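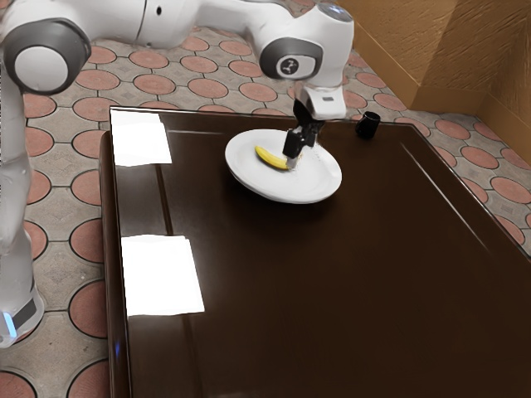 The banana-on-plate task in the simulator, gripper down at the right end of the fruit.

Collecting your first batch of sim demos (without losing your whole July)

A few people have asked how I put together the demo set for my little pick-and-place policy, so I'm finally writing it up. I did this on my home desktop with a simulator called Onditz and a teleop add-on called Ader, but the steps should carry over to whatever you're running.

What you need before you start: a scene that loads without complaining, some way to drive the arm (I use a cheap game controller, Bayu Lubis swears by a 3D mouse), and more disk space than you think. My finished set was 2,587 episodes and it ate a drive I'd been saving for holiday photos. Sorry, Mum.

Step 1. Keep the scene small

I started with one table, one plate, one banana and a black cup. The cup isn't part of the task at all! It's a distractor, and I'd put one in from day one. My very first set had only the banana and plate in it, and the policy went completely to pieces the minute I added a mug. Stick the distractor somewhere the arm can get past it, and move it between episodes.

I also left the shiny tabletop on. You'll be tempted to switch to a flat matte material so everything renders faster (I was), but my real table at home is glossy and throws big white patches of light at the camera all afternoon, so I wanted the policy to see plenty of that early.

Step 2. Write the instruction first

Every episode gets a line of text, and I write mine before I touch the controller. "Pick up the banana." "Move the banana to the other side of the plate." If you record first and label later you'll end up with forty clips where you honestly can't remember what you were trying to do. Ask me how I know.

Step 3. Drive slowly, and the same way each time

Come in from above, fingers pointing straight down, and stop for a beat before you go the last little bit. A plate is trickier than a bare table because of the rim: if the fingers clip it on the way down, the physics engine may send your plate skating off toward the wall. I save those clips in a separate folder, more for laughs than anything.

Pick where on the object you want to grab and vary it on purpose. For bananas I do a run of middle grabs, then a run at one end, then the other. End grabs are fiddly and the fruit likes to swing when you lift, so do them while you're fresh. Rongrong Tan looked over my first batch and pointed out that I'd grabbed the middle practically every single time without noticing. She was right, and I had to go back and do a heap more.

Step 4. Randomise, then look at it

I shuffle these between episodes:

banana position and angle
plate position
cup position
light direction and brightness
camera, but only a nudge

Then open a handful of the starting frames and look at them with your own eyes. My randomiser once parked the cup inside the plate and happily did it all evening.

Step 5. Record in short blocks

I do blocks with a break of 4 minutes in between, and no more than 2 hours in a day. Past that my driving gets sloppy and you can see it in the data, all these little wobbles near the grasp. Save at the end of each block. Kettunen, the recorder script I use, keeps everything in memory until you tell it otherwise, and yes, I've lost a block that way.

Step 6. Replay before you train

Play every episode back at 6 times speed and bin the duds. I toss anything where the arm sits still for ages at the start, anything with a second try at the grasp, and anything where the text doesn't match what I did. (Some folks keep the second tries so the policy learns to recover. I'd like to test that properly, but I haven't yet.)

If you get stuck on the export, check your gripper values first. Mine were flipped, open was closed and closed was open, and the poor thing trained for a whole night on that. Fix is one line in the config, under "gripper_sign".

Next up I'm moving the same task into Caneo to see how much of this I have to redo.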